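Good practice for recording household tasks: revised guidance now in force

Members of the Itholm network will have received the second edition of the guidance on recording household handling tasks with hand-held grippers. It applies from May to all work carried out under the Clegg programme, including work done in private homes by contributors who are not employed by a member body. This item sets out the main changes and the points on which the office has received most enquiries.

The first edition was written with laboratories in mind. It assumed a fixed table, even light and a short list of objects chosen in advance. Most recording now takes place in bedrooms, kitchens and hallways, and several of the original clauses could not sensibly be applied there. The revision was prepared at the Prerkden office after a consultation to which 11 member bodies replied.

Garment folding receives a section of its own for the first time. Folding on a bed is permitted, provided that the surface is named as such in the session record and is not entered under the general heading of "table". Soft surfaces give way under the fingertips and move with the garment, and recordings made on them must be kept apart from those made on hard surfaces when results are reported.
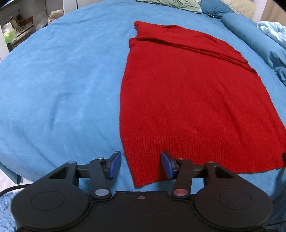

Clegg Programme Office, Prerkden

Under clause 4, a session record must state the type of garment, its main colour, the covering on which it is laid and its condition at the start: flat, partly folded or heaped. "Partly folded" is to be used wherever any portion of the garment lies over another, however small. In the first edition this was left to the contributor, and the same starting position was often recorded in different ways by different sites.

The clause on clearing the area has been shortened. Contributors are no longer asked to strip a bed or empty a room before recording. Pillows, duvets and ordinary belongings may remain where they are, so long as they do not cover the garment and the operator can move safely beside the bed. Papers, screens, family photographs and anything else from which a person could be identified must still be removed or covered. This requirement is unchanged and applies to the background as well as to the working area.

Cables should be led away from the side on which the operator stands and must not pass under the garment. Where a cable crosses the bed, it should have enough slack for the full reach of the task. Sites using equipment with no trailing cable should say so in the record, as the two arrangements affect how freely the tool can be turned.

Fingertip pads are to be inspected before each session and wiped with a dry cloth. Loose fibres from knitwear and fleece collect on the pads and alter the grip. Pads must be replaced after 400 grasps on textiles, or sooner if the surface has become smooth. The earlier limit, which made no distinction between textiles and hard objects, has been withdrawn. Pivots and pins on the finger linkages should be checked for play at the same time, and any tool with a loose pin is to be taken out of use until it has been repaired.
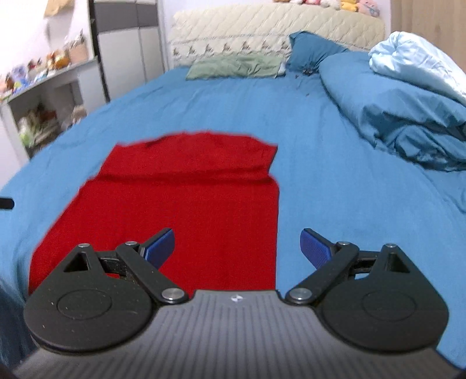
Failed attempts must be kept. A number of sites had been deleting recordings in which a garment slipped or a fold came undone, and the set supplied to users gave too favourable a picture as a result. Such recordings are to be marked "incomplete" and submitted with the rest. A session in which the operator steadies the garment with a bare hand is also acceptable, but must be marked "assisted".

Written consent is required from every adult living at the address, including those who will be out at the time. Consent may be withdrawn at any point before the recordings are released, and sites must be able to find and remove all material from a given address on request. The Cosville site has drawn up a one-page consent form in everyday language, which other members are free to adopt.

Sites holding over 300 recordings made under the first edition need not repeat them. They are asked to add the surface and starting condition to the existing records where these can be established from the recordings themselves, and otherwise to enter "not known". Estimates should not be supplied.

The full text of edition 2 is available from the programme office on request, together with a blank session record. A briefing for site leads will be held at Itholm on a Saturday morning in May, starting at 10 a.m. Places should be reserved through the office in the usual way.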